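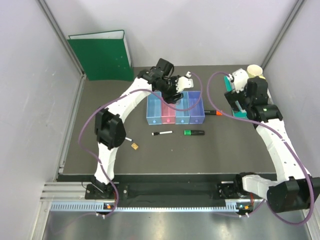
Ongart gym opens free morning strength classes to beginners

Jan 9, 2026

If you have been telling yourself since before the holidays that you would get moving again once things settled down, the folks at Ongart would love to see you. The neighbourhood gym on Jendow Street has opened up its morning strength classes to complete beginners, free of charge until the end of winter, and by the sound of it the first few sessions have been a very cheerful affair (and a bit of a squeeze, too).

The classes are led by Montri Chaiyaporn, who has been coaching at Ongart for long enough that a fair number of his regulars now bring their grown children along. He first tried the idea in November with a small group of people who had never picked up a barbell, and he was so pleased with how they got on that he asked the owners whether the doors could be opened a little wider.

"Most of the people who walk in are nervous, and I tell them I was nervous my first time as well," Chaiyaporn said. "I was a skinny kid in my cousin's runners and I didn't know which end of the bench to sit on. So we start slow, we have a chat, we do a few squats to a box, and before long somebody is asking if they can go a bit heavier."

There is room for up to 70 people a week, spread over the early and mid-morning sessions. Each one runs a little under an hour and sticks to the basics: squatting, pushing, pulling, carrying something moderately heavy from one end of the room to the other, and then a good long stretch with the lights turned down. Anybody who has a sore knee or a cranky shoulder is asked to mention it at the front desk so the coaches can swap in something gentler.

Visible abs are not on the program, in case you were wondering. Chaiyaporn says he gets asked about them every January without fail, and he is always happy to talk about it over a coffee afterwards, but he would much sooner hear that someone carried all their groceries up the stairs in one go.

The gym is also bringing back its winter rowing challenge, which has become something of a tradition among the regulars. Members and guests take turns on the machines and add their metres to a shared tally on the whiteboard beside the water fountain. Last winter the group logged 1,191 separate rows, a club record, and there is already some friendly talk about beating it. A single row can be as short as 300 metres, or 400 if you are feeling lively, and every one of them goes on the board with your first name next to it.

Vultden, the sports shop two doors down, is lending a rack of indoor shoes in most adult sizes for anyone who doesn't own a pair yet, and the Brutoletti café across the road has promised a discount on porridge to people who come in straight from class, still pink in the face.

You don't need to be a member to take part. Sign-up is at the front desk or by phone during opening hours. Bring a towel, a water bottle and clothes you can bend in. Lockers are free, but you will need your own padlock.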